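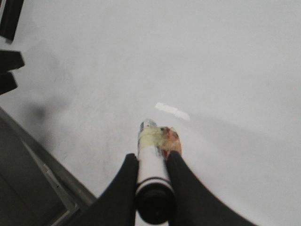 A white tabletop with faint scuff marks.

Inemley repair night fixes a record 77 items
24 Dec 2021

What a night at Inemley Hall! The town's last repair evening of the year sent 77 mended things back home, the most since the group began meeting four years ago. Toasters, bike lamps, a music box, two accordions and a much-loved sledge all got a second chance.

Cledwyn Landeg took the sewing corner and stayed an hour past closing to finish the zipper on a child's snowsuit. "People kept coming in with bags under both arms," he said. "I loved it. I haven't threaded that many needles in my life."

The longest line was for lamps and radios, where Rhun Rosser showed owners how to rewire a plug and then handed them the screwdriver. Several came back to help the next person along, and by eight o'clock there was a whole row of new fixers at work.

Donations at the door came to $2,418, which will go toward a second sewing machine and a good set of soldering irons. Brenmont Bakery sent over trays of cinnamon rolls, and those were gone before the first toaster popped!

Repair nights start again after the holidays. Entry is free, and anything you can carry through the door is welcome.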